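3.2 Handling and storage of the harvest

The households in Uvstead sell most of their soft fruit through the packing shed at Prarkmont, and the way the fruit is moved between the garden and the shed differs a good deal from one household to the next. Visser and Simard (2019) treated this step as a fixed loss and left it out of their model. Our interviews suggest that it should be kept in. Growers who used deep buckets reported more crushed fruit at the bottom than growers who used shallow trays, and they were also more likely to sort twice, once at home and once at the shed.

Containers were rarely bought for the purpose. Most had come into the household with some other purchase and stayed there for years, and the same ones were used for seedlings, laundry pegs, bottles and firewood outside the picking season. Respondents had no common word for them. In the survey form we used "crate" for any rigid container with a flat base and open top (Figure 4), and "bucket" for anything round with a handle. Sacks and bags were recorded separately.

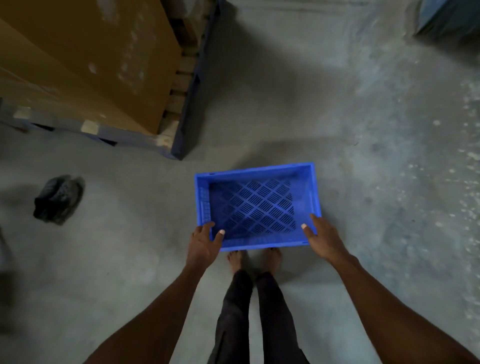 Figure 4. Shallow plastic crate with a perforated base, held by two corners. Containers of this general shape were coded as "crate" in the survey.

Of the 392 households that returned the form, a small share did not answer the container questions at all. We left these out of Table 5 but kept them in the yield estimates, where the container is not used. Two enumerators, Kelly Inskip and Teemu Lahtinen, coded the free-text answers independently. Where they disagreed, the answer was read again by Bernadette Hervieu and her coding was used.

The distance from garden to shed had less effect than we expected. Households on the Michiels road, which is paved, had losses close to those of households on the unpaved track to Tultine. Time of day mattered more. Fruit picked in the morning and delivered before noon was seldom refused, while fruit left overnight in an outbuilding was often downgraded — in July especially, when the shed was at its busiest and the wait at the scales was longest.

We did not weigh the refused fruit ourselves. The figures in Table 5 rest on the growers' own delivery slips, which record the accepted weight only, and on what they remembered of the rest. Recall of this kind tends to understate small losses, and the estimates for households delivering less than 100 kg in the season should be read with that in mind.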